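# Can a club gripper tidy a bedroom?
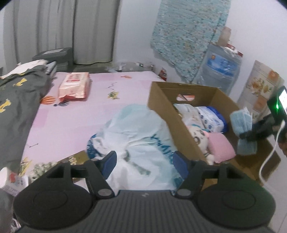 *Fingers open over a plastic bag, with the box still to go.*

Elaine Barbosa has heard the pitch before. "Every student robot is going to clean your room," she says. The Rindgate club's project, now in its fourth month, collects demonstrations by hand, and the target is 400.

I asked what they would prove. "That we can pick up a bag," she said. "Bags are awful - they never keep a shape."

Stanisława Sowa, who sorts the recordings, is kinder, but only a little. "Ask me in October," she told me. "I've thrown out 5 this morning." She went back to her laptop.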